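Rules I keep before I press record

Since December I make demonstrations in simulation for our small project, Tukemik. The tasks are simple kitchen tasks, but I learned that without written rules the data becomes messy very fast. My colleague Mwanahawa Ndung'u started the list, and I added to it.

First, write the success condition before the first episode. "Bread is moved" is too weak. We write where it must end and that the gripper must be open.

Second, keep the failed episodes. We had 144 of them last month and I wanted to delete all – she stopped me, and she was right.

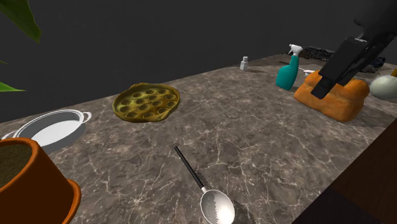 Third, change only one thing between two batches. If you move the objects and also change the light, you will not know later which one hurt the policy.

I still have no good rule for soft contact. For now we note it by hand in the log, and I check 5 episodes from every batch.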